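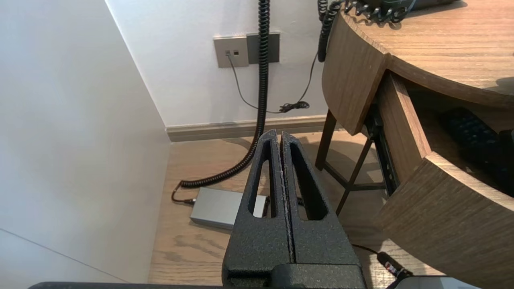 How do I get a long curtain to stop puddling on one side? I bought a pair of linen panels secondhand from a guy in Rellia and hung them in the bedroom last April, and the left one has been dragging ever since. I measured from the rod to the floor on both sides and got the same number twice. My floor is light wood with a beige baseboard, same kind of look as in the photo, and against that every extra inch of dark green fabric shows. The right panel just kisses the floor and looks great. The left one sits there in a heap collecting dog hair. Do I hem it, or is it the rod? I really don't want to cut them if I can help it — they were 200 for the pair and I already got grief for that.

3 answers

Sang Hứa
Check the panels before you blame the rod! Take both down, lay them on the bed back to back and line up the tops. Linen grows when it hangs, and two panels that came from different bolts can stretch by different amounts. I had one go 5 inches longer than its partner over a winter (Malhotra brand, heavy weave, otherwise lovely). If yours is longer, pin it while it's hanging, leave it pinned for a couple of days, then hem. Don't cut anything, just fold the extra up inside and slip stitch it. The added weight helps it hang straight too.

zakier_mom
wash it hot, it'll shrink

Ameck
Please don't wash just the one on hot, you'll get two different greens. What Sang said, but look at the header first. Mine had rings on one panel clipped maybe half an inch lower than on the other and I spent a whole evening swearing at the hem. Also if they're the kind with hook tape there are usually a few rows of pockets, and moving the hooks down a row lifts the whole panel. Took me 8 minutes, no sewing. If you still end up hemming, use a long needle and go slow, linen frays like crazy.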